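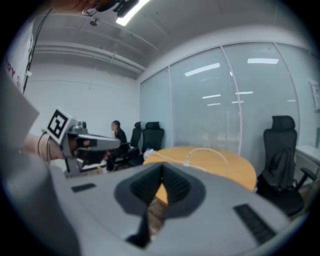

Orneo releases version 3 of its Prevley calibration and replay software

Orneo has released version 3 of Prevley, its software for recording demonstrations with hand-held grippers and turning them into training data for robot arms. The update changes how the program tracks finger position from printed markers and adds a replay check that runs before any data is sent to training.

The new version became available to existing customers in January. A command-line build for Linux can be downloaded from the company's site, and the desktop version will follow once testing is finished.

Prevley takes video from a wrist-mounted camera and works out two things from it: where the gripper is in the room, and how far open its fingers are. The second value comes from square markers fixed near the fingers. In earlier versions, a marker that was blurred or partly hidden for a few frames would leave a gap, and the whole recording was often thrown out.

Version 3 fills short gaps using the finger motion on either side. Longer gaps are flagged and left for the operator to review. The limit between the two can be changed in the settings file.

"People were losing good recordings over a bad half second," said Radka Vukčević, who leads the perception team at Orneo. "We had the information to recover most of them and we weren't using it."

To test the change, the team reprocessed 1000 older recordings made with version 2. Of the recordings that had been rejected for missing markers, 168 passed under the new rules. Vukčević said a person looked at each of those before it was added back to the training set, and that a few were taken out again by hand.

The replay check is the larger piece of work. It takes the recovered gripper path and runs it against a model of the target arm, looking for poses the arm can't reach, joint speeds above the limit, and places where the arm would hit its own mount. Recordings that fail are kept but marked, with the time of the first problem written to the log.

Until now customers had to write that step themselves. Kastriot Stojanović, an engineer at Janevski, said his group had been using its own script, which took most of a night to get through a batch. "It worked for one arm. When we changed arms we had to start over," he said. Janevski has been running test builds of version 3 and plans to drop the script.

Room tracking has also been adjusted for offices and meeting rooms. Plain walls give the software little to follow, and glass can produce reflections that seem to move as the camera moves. The new version gives less weight to points that don't agree with the motion sensor in the gripper. Selma Yordanov, who maintains that part of the code, said it helps with ceiling lights reflected in glass but does not solve the problem in rooms with mirrors.

Calibration files from version 2 need to be converted. A tool is included, and it keeps a copy of the original. Files from version 1 can't be converted, and those grippers will have to be calibrated again.

Known problems listed in the release notes include slow loading of projects with more than 200 recordings and a time offset error when two grippers are started from different computers. A fix for the offset error is planned for the next update.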